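I'd been at the Drakden shop for maybe an hour when the arm dropped too far. No bang, just a dull thunk, and then everybody reaching for the stop button at once (me included, and I don't even work there!). It had run 165 cycles that morning without a hiccup, then went 7 millimeters too low on the next one.
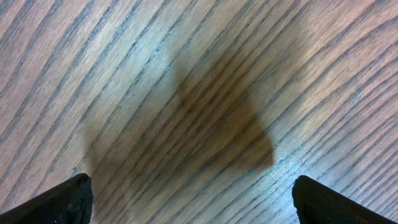
Piyumi Herath blamed the height setting, which had been lost in a restart, and told me she'd never trust a saved zero again. So now they check it by hand before every run, and I stand way back.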